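Werkstattbuch Gandstead, 2. August 2019

So, endlich wieder ein Eintrag! Heute ging es den ganzen Tag um den Leim für die Buchrücken. Ich hatte den Kleister gestern Abend angesetzt (Weizenstärke, 100 g auf 740 ml Wasser, im Wasserbad), und heute früh war er mir viel zu steif, also zweimal durchs Sieb und nochmal Wasser dran. Danach ging er wunderbar vom Pinsel.

Helle Fliesen, graue Fugen: 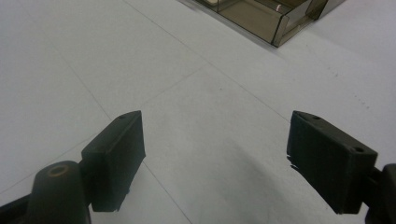
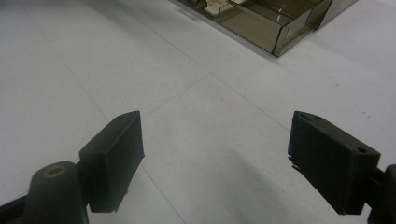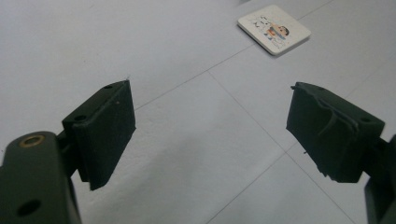

Normunds Eglītis meinte, ich solle die Stärke beim nächsten Mal über Nacht quellen lassen und erst morgens kochen, dann klumpe sie viel weniger, und für die Rücken sowieso ein Drittel Leim untermischen. Das mit dem Leim probiere ich am alten Rechnungsbuch von Rutberg aus, da ist der Rücken eh hin.

Stand Rechnungsbuch: 447 Blatt, davon die ersten drei Lagen lose. Heftfaden an vier Stellen gerissen. Habe die Lagen abgenommen, trocken gereinigt und die Falze mit Japanpapier hinterlegt, das dünne, vom dicken trägt es zu sehr auf! Zwei Streifen sind mir schief geraten, die mache ich Montag neu. Liegt jetzt alles zwischen Löschkarton unter der kleinen Presse, bitte nicht aufdrehen, Nantana, auch nicht zum Gucken :-)

Noch offen: Gaze nachbestellen, Falzbein suchen (das aus Knochen, mit der Kerbe), und der Kocher braucht ewig, bis er auf Temperatur ist. Den Rest Kleister habe ich in den Kühlschrank gestellt, oberstes Fach, Deckel schließt nicht richtig.

Drucken | Per E-Mail senden
2 Kommentare | 5-mal geteilt

Neueste Einträge
Lederecken schärfen, zweiter Versuch
Marmorpapier aus dem April
Die Presse quietscht wieder
Emeck: Einband mit Schimmelflecken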